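The Table at Unton Street

The inventory form had 18 columns, and Zodwa Xaba had filled in the first four before she took her coat off. Room. Item. Condition. Disposition. The heating in the flat had been turned down to its lowest setting by the agent, and the radiator in the hall ticked at long intervals.

The procedure was standard. When a tenant died without a will, the firm of Grovix sent two people. One recorded and one handled. The recorder did not touch anything, and the handler did not write anything down. It had been done that way before Zodwa was hired, and the reason given in the manual was consistency of evidence.

Torben Stöcker was the handler. He was a large man who lifted things by their lower edges.

"Kitchen," Zodwa said.

"Kitchen," said Torben.

She entered the date, 13th October, and the reference number, 336. The tenant had been Purificación Requena, retired, formerly a cutter at the Mühlbauer works, where she had cut linings for winter coats. The file gave her age and her rent. It gave one contact, a nephew named Finn Tiedemann, who had been telephoned and had asked for a copy of the list.

They began with the cabinets, as the manual required, working from the highest shelf to the lowest. Plates, white, chipped. Cups, assorted. A coffee grinder by Duveck with the handle reattached by wire. Zodwa wrote "repaired, functional." Torben turned the handle one full rotation and the grinder made the correct sound. He put it back where it had been, with the handle pointing at the wall.

The drawers took longer. The second one down held thread. The spools were arranged by weight and then by color, and each had its loose end tucked into the notch. The third held paper patterns folded flat. On the outside of each fold was a measurement and a name. Some of the names had been crossed out and a larger measurement written underneath, as happens with children.

"How do I enter these?" Zodwa said.

"Paper," said Torben.

She wrote "paper patterns, used," and moved to the next line.

The table was last. In most flats the table was the easiest item in the kitchen, consisting of a surface and whatever had been left on it. Zodwa drew a line across the form and wrote "Table, with contents" and then stood with the pen above the next column.

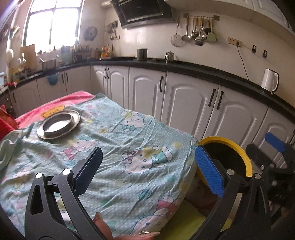

The kitchen table, with the kitten cloth and the steel dish.

The cloth was a light blue-green. It was printed with kittens in bows, and it had not been smoothed. The creases ran across it on the diagonal. Zodwa had been taught to read creases. A square grid of creases meant a cloth taken out of a packet or a cupboard. Diagonal creases meant a cloth that had been pulled from one corner and left.

"It isn't a tablecloth," Torben said. He had crouched so that his eyes were level with the side where the cloth fell. "There's no hem."

She crouched beside him. The edge was raw. It had been cut in one pass with long shears, without any of the small steps that appear when a person stops and starts again.

"Yardage," he said. "She was going to make something."

"We don't record what she was going to do."

"No."

Zodwa wrote "fabric, printed, uncut" and then struck out "uncut" and wrote "partly cut." She entered the bright pink cloth in the far corner and the red one bunched at the side on separate lines. For the dish she wrote "stainless steel, round, broad rim." It was a shallow thing, and it had been set down on the left, where a right-handed person working at the table would have kept her pins out of the way of the shears.

"Pins?" she said.

Torben tilted the dish toward the light and set it down again. "Empty."

She recorded that it was empty.

There was a knock, and Vitalii Dovhaniuk from the flat below came in as far as the kitchen door. He had a key in his hand, which he held out in front of him by the ring. He said that he had been meaning to return it since April. He said that Mrs. Requena had given it to him so that he could carry up her groceries, and that later on he had carried them up anyway and she had been home to let him in, so he had not needed it.

Zodwa took the key and wrote him a receipt. He read the receipt through to the end.

"Are you taking the cat cloth?" he said.

"Everything stays until the list is approved."

"It was for my daughter," he said. "A nightdress. She came up to be measured. She stood on that chair." He looked for the chair. It was in the other room, already listed. "She wanted the one with the teal bow to be on the front. In the middle of the front. Mrs. Requena said it was a large repeat and she would have to waste some to do it."

Torben looked at the cloth. There was one kitten with a teal bow up toward the cabinets and another just below the dish.

"Was it paid for?" Zodwa said.

"I paid for the fabric. 870, with the pink. She would not take anything for the work."

"Do you have the receipt?"

He did not. He thought that she might have kept it. Zodwa explained that a claim by a third party could be entered in column 17, that it would be passed to the nephew, and that the nephew had a fixed period in which to object. She explained that without a receipt the claim would be entered as verbal. Vitalii said that he understood. He spelled his surname for her, and then his daughter's first name, although the form had no place for it.

When he had gone down, Torben opened the third drawer again. This was outside the order of work, and Zodwa did not say so. He went through the folded patterns from front to back with one finger. The last had only one measurement on it, with nothing crossed out. He read her the name.

It was the name she had just written in the margin.

Zodwa went back up the form to the line that said "paper patterns, used." There was a rule about corrections — a single stroke, initialed, the original left legible — and she followed it. She wrote "see item 2, table." Then under "Disposition," next to the fabric, she wrote "claimed, with supporting document," and turned the form around so that Torben could sign.

He signed. He laid the pattern on the cloth beside the dish, folded as it had been, and they went to do the bathroom.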